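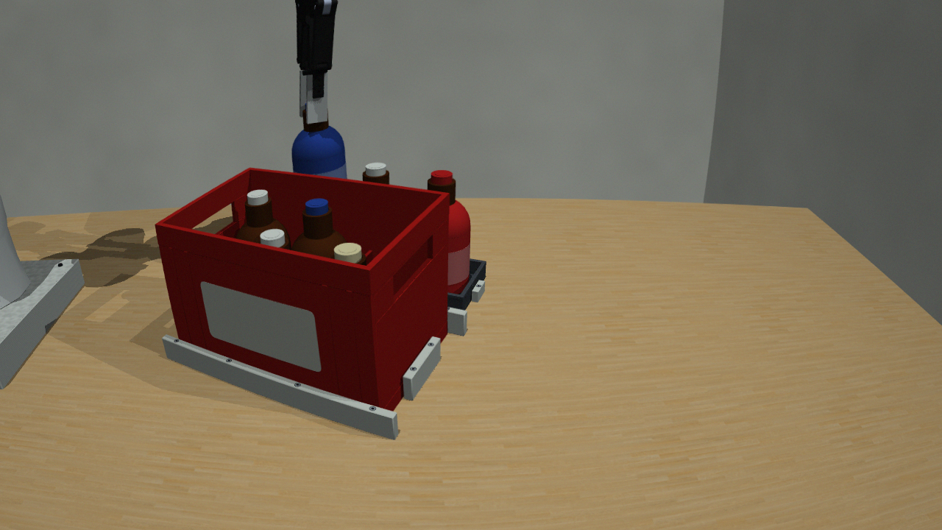 A Jundico pergunta, logo na primeira reunião, se vale a pena pagar por uma célula que só tira e põe garrafas. Começo por aí. Ler a pergunta devagar e deixar a sala pensar um pouco.

Notas para a apresentação do kit Boter — Mevumstead, sexta-feira, 28 de agosto de 2026

Abertura (2 minutos)
O Boter é vendido como pacote: braço, garra, guias de fixação para a caixa e o ambiente de simulação. O braço também se aluga. A simulação vem incluída nos dois casos.

A tarefa
Apontar para a garra: segura a garrafa azul pelo gargalo, atrás da caixa vermelha. Falar das guias aparafusadas junto à caixa. Garrafas com tampas de cores diferentes, à venda como conjunto de teste.

Números
Corremos 633 ciclos simulados em maio. 322 com a caixa na posição nominal, os restantes com a caixa desviada. Falharam uns 101, quase todos do segundo grupo. Não arredondar para baixo se perguntarem.

O que o kit não faz
Não lê rótulos. Não troca de garra sozinho. A ligação ao software Worku é paga à parte — dizer isto antes da pergunta do preço.

Se sobrar tempo
Mostrar o menu de configuração da caixa. Saltar a parte da calibração, está no manual.

Perguntas. Deixar o contacto no último diapositivo.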